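Won't post after sitting in the shed for two years, worth saving?

Forum: Old Builds and Upgrades
Page 1 of 1

plurtonpete wrote:
G'day all. After a bit of a sanity check before I spend money. I've got an old desktop that was my main machine for ages, then it went to the kids for homework, then it went out to the shed when they both got laptops. I want to bring it back as a file box for family photos and maybe some music in the lounge. It powers up, fans spin, no picture, no beeps, then it shuts itself off and has another go. Round and round.

I've read the sticky and done the easy bits. Reseated the memory, tried one stick at a time, swapped the power cord, new coin battery. Haven't pulled the processor yet and I'm a bit nervous about it.

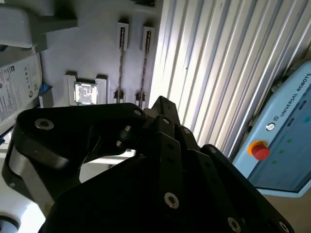
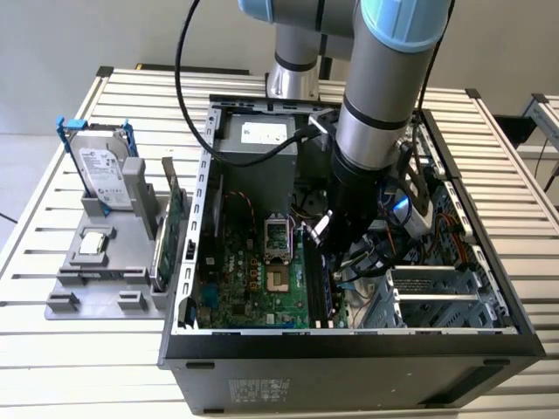
Second one is a tower on its side with the panel off, CPU socket empty and the bracket up.

Mine is the same general idea, a tower with the power supply at the back and a green board. Is it worth having the chip out for a look, or do I just call it and buy something secondhand? Budget is not much. The better half has opinions about the budget.

mossyboots wrote:
Power supply first, every time. Two years in a shed through a couple of humid summers isn't kind to capacitors. Have you got another one you can borrow? Don't go near the socket until you've ruled it out. More boards get killed by people looking for the fault than by the fault itself, and I include my own in that.

plurtonpete wrote:
I've got a spare Fludemix one from a mate, never opened. Would that do? It's bigger than what's in there.

mossyboots wrote:
Bigger is fine, it only draws what it needs. Check you've got the 24 pin and the separate 4 pin plug for the processor. People forget the little one all the time and get exactly your symptom.

cladby_kev wrote:
Gonna disagree with mossy a bit here. Cycling on and off with no beeps, I'd be looking at the board or the processor seating before I blamed the supply. A crook supply on mine just clicked and did nothing at all. If you've got thermal paste on hand it's a ten minute job to lift the cooler and look. Be gentle, give it a little twist instead of yanking straight up, or the chip can come out stuck to the bottom of the cooler. Ask me how I know.

And if you do open the socket, look across the pins with a torch from a low angle. A bent one shows up as a spot where the pattern goes funny. Don't touch anything in there with your fingers.

mossyboots wrote:
Kev, he said he's nervous. Swapping a supply is four screws and some swearing. Why start with the scary bit?

cladby_kev wrote:
Because he'll have it in bits for the supply anyway? And it's not scary, it's a lever. Anyway, each to their own.

tealeaf wrote:
Sorry to be the boring one but what is the power bill on this thing going to be? I ran an old tower as a file box for a year, in a cupboard, on all day and all night. Noisy, warm, and the cupboard smelt like dust the whole time. I ended up with a little Won box with two drives in it and I forget it's there. I know it's not in the spirit of this part of the forum, haha.

plurtonpete wrote:
Fair point tealeaf. I was only going to turn it on when we're using it, weekends mostly. And I do like the idea of not chucking it out. It's a good solid case, they don't make them that heavy any more (my back agrees).

hooroo_sue wrote:
Can I ask whether anybody's checked for critters? Serious question. My brother-in-law's lived in a garage at Cladby and had a whole gecko family in the supply. Have a sniff and a good look through the grille before you plug anything in. Unplugged, obviously!

mossyboots wrote:
Sue wins the thread.

plurtonpete wrote:
Right, update. No geckos, one very dead huntsman and enough fluff to knit a jumper. Blew it all out in the driveway, put the Fludemix supply in, both plugs connected. Same thing. Fans, no picture, off, on again. So that's one point to Kev, I suppose.

cladby_kev wrote:
I'll take it. Do you have a graphics card in there or is it running off the board?

plurtonpete wrote:
Card. Old one, takes up two slots.

cladby_kev wrote:
Pull it and plug the monitor into the board, if the board has a socket for one. Then try again before you touch the processor. Should've asked that first, sorry mate.

plurtonpete wrote:
You bloody beauty. Picture! Came straight up and complained about the clock, which I'll happily put up with. Card's dead then, or its slot is. Don't need it for photos anyway.

mossyboots wrote:
So we were both wrong. Good result. Leave it running for roughly 3 hours with the side off and see if it stays up before you trust it with anything.

tealeaf wrote:
And back the photos up somewhere else as well, please. I don't care what box you use. Old drives that have sat for years can go without any warning.

plurtonpete wrote:
Will do. Going to get a new drive for it in May when the rego's paid. Does anyone know if a board this old will see anything over 2 terabytes?

cladby_kev wrote:
Depends on the board. Post the model number, should be printed somewhere near the memory slots, and I'll have a squiz after tea.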